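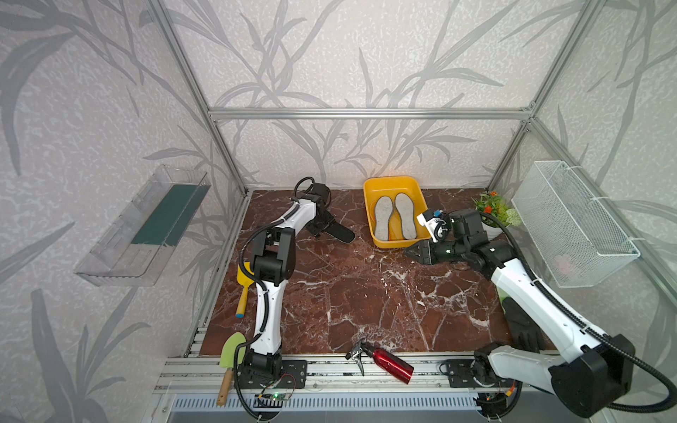

March, after lunch. Insoles again on the Girkport cell. Two grey ones in the yellow basin, and the left gripper's down over the flat black one on the marble. Flat floppy stuff is still the worst chore going, eh! Wayne Inskip reckons we're 16 tries from a clean run (I said 280, loser buys coffee). Could it tidy a mudroom yet? Nope, not at my place. Gloves and trowels are next, and I'd like the grip force lower before we go near the glove. Wayne's got the Curbridge settings, ask him.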